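Drultska Electric Bicycle Lending Program
Progress Report to the Sotlow Fund for Local Travel
Second reporting period

Prepared by the program office, Drultska

Summary of the period

The Drultska Electric Bicycle Lending Program offers residents the use of an electric bicycle for up to one month, at no charge, with the aim of replacing short car trips inside the town and between the town and the Lebrun industrial district. The grant from the Sotlow Fund pays for the bicycles, the batteries, one full-time mechanic position and the secure parking at two sites. The town pays for insurance, office space and the booking system.

At the close of the period the program had 31 bicycles in service. Residents completed 805 loans, against a target of 1000 set in the grant agreement. The shortfall is discussed under Loans and Use. Spending remained inside the approved budget in every category except batteries, and a request to move funds between categories is made at the end of this report.

Fleet

The fleet consists of three types of bicycle. Most are step-through models with a mid-mounted motor and a rear rack. A smaller number are long-tail cargo models able to carry two children or a load of groceries. The remainder are folding models, which were added at the request of riders who connect with the regional bus.

The step-through bicycles have performed well. Tire wear on the rear wheel was heavier than planned, and the program changed to a puncture-resistant tire at the midpoint of the period. Chains and cassettes are now inspected at every return. Under the earlier schedule they were inspected once a quarter, and several drivetrains had worn past the point where a new chain alone would run smoothly.

The cargo models are the most requested and the most difficult to maintain. Brake pads on these bicycles need replacement far more often than on the others, and the hill on the road from Lebrun to the town center accounts for a good part of this. The program has fitted larger front rotors to all cargo bicycles and has asked the supplier for a price on four-piston calipers. A decision will be made in the coming period.

The folding models see little use in cold months. Riders reported that the small wheels felt unsteady on the brick streets near the river. The program does not plan to buy more of them.

Batteries

Each bicycle was delivered with one battery, and the original plan assumed one spare for every four bicycles. This has proved too few. A bicycle returned at 5 p.m. with a low charge cannot be lent again the same evening unless a charged spare is ready, and evening pickup is the most popular time. The program purchased additional spares in October, which brought spending in this category above its approved level.

All batteries are stored and charged in a metal cabinet at the Sotlow Street depot. The fire marshal inspected the cabinet and approved it, with one condition, that the smoke detector be wired to the building alarm. This work has been completed. Two batteries were removed from use after their capacity fell below the level stated in the warranty. The supplier replaced both without charge.

Riders continue to ask about range in winter. A printed card with plain advice is now handed out with each loan. It tells riders to keep the battery indoors overnight, to begin each trip with a full charge in freezing weather, and to expect a shorter range than the display shows.

Booking and Records System

The booking system, known as Birix, handles reservations, identity checks, loan agreements and the maintenance log. It runs on equipment held at the town's offices. During the first reporting period the system was slow on weekday evenings and was unavailable on several occasions when many riders tried to book at once. The town moved Birix to a different server early in this period, and there has been one interruption since, lasting under two hours.

The maintenance log has been rebuilt so that the mechanic can enter a repair from a tablet at the stand. Each bicycle now has a full history of parts, inspections and reported faults. The grant agreement asks for this history to be available on request, and the program can now supply it for any bicycle in the fleet.

Rider records are kept for the length of the loan and for twelve months afterward. Trip data is stored without names. The program does not share either with any outside party.

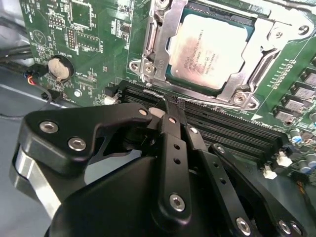
Loans and Use

The program completed 805 loans in the period. Three matters explain most of the difference between this number and the target.

First, the Lebrun pickup site opened nine weeks late. The parking shelter required a drainage permit that had not been expected, and the contractor could not pour the base until the permit was issued. The site has been open on its normal schedule ever since and now handles close to a third of all pickups.

Second, the number of full-month loans was higher than forecast. The target assumed that most residents would borrow for a week or less. Many chose to keep the bicycle for the full month, which reduced the number of loans each bicycle could serve. The program does not regard this as a poor result. Riders on longer loans reported a larger share of car trips replaced, and they were more likely to say that they intended to buy a bicycle of their own. It does mean that the count of loans is a weak measure of the program's effect, and the office would welcome a discussion with the Fund on adding a second measure based on days of use.

Third, the shortage of charged batteries described above led to canceled evening pickups during the first half of the period. Cancellations for this reason have been rare since the additional spares arrived.

Rider Survey

A short survey is sent at the end of every loan. The program received 733 completed surveys. The high rate of return is due in part to the method, as riders are asked to complete the form at the counter while the bicycle is checked in.

Most riders used the bicycle chiefly for travel to work. Shopping was the second most common purpose, followed by taking children to school. A clear majority said that they had driven less during the loan. Riders over sixty were the group most likely to say that the motor made a trip possible which they would not have attempted on an ordinary bicycle.

Complaints fell into a small number of groups. The weight of the cargo models was mentioned often, mainly by riders who had to bring them up steps. Several riders found the supplied lock hard to use with gloves. A number of comments concerned the roads and not the bicycles, in particular the crossing at the east end of the river bridge, where the bicycle lane stops before the signal. These comments were passed to the town's street department, which has placed the crossing on its list for study.

Safety and Training

Every first-time borrower attends a twenty-minute lesson before taking a bicycle. The lesson covers starting and stopping with the motor engaged, choice of assist level, braking downhill and correct locking. Borrowers of cargo bicycles spend additional time riding with a weighted load in the depot yard. Helmets are offered with every loan in adult and child sizes.

Four incidents were reported in the period. Three were falls at low speed without lasting injury. The fourth was a collision with a parked car in which the front wheel and fork of a cargo bicycle were damaged beyond repair. The rider was treated for a sprained wrist. The bicycle has been repaired under the insurance policy and is again available.

One bicycle was stolen during a loan and recovered after six days. The battery was missing. The rider had locked the frame as instructed, and no charge was made.

Staffing

The mechanic position was filled throughout the period. The front counter is staffed by two part-time employees of the town. Hours at the Sotlow Street depot were extended to 7 p.m. on weekdays, and this has been well received. The Lebrun site has no counter staff. Riders who have already attended a lesson collect their bicycles there with a code.

Budget

Spending on bicycles, parking and wages was within the approved amounts. The parking category will close with a small balance, since the Lebrun shelter cost less than the estimate despite the delay. The battery category is over its approved amount as a result of the October purchase.

The program requests the Fund's approval to move the unspent balance from parking to batteries. The total of the grant would not change. A revised budget table and copies of the related invoices have been submitted separately.

Plans for the Next Period

The following work is planned:

Complete the review of brakes on the cargo bicycles and fit new calipers if the price is acceptable.

Replace the supplied lock with a model that can be opened with gloves on.

Offer lessons twice a month at the Lebrun site, so that employees there do not need to travel to the depot for their first loan.

Agree with the Fund on a measure of days of use, to be reported beside the number of loans.

Add a waiting list to the booking page for cargo bicycles, which are now reserved several weeks ahead.

The next report will be submitted at the close of the third period. Questions on this report and requests for maintenance histories may be directed to the program office at the Sotlow Street depot.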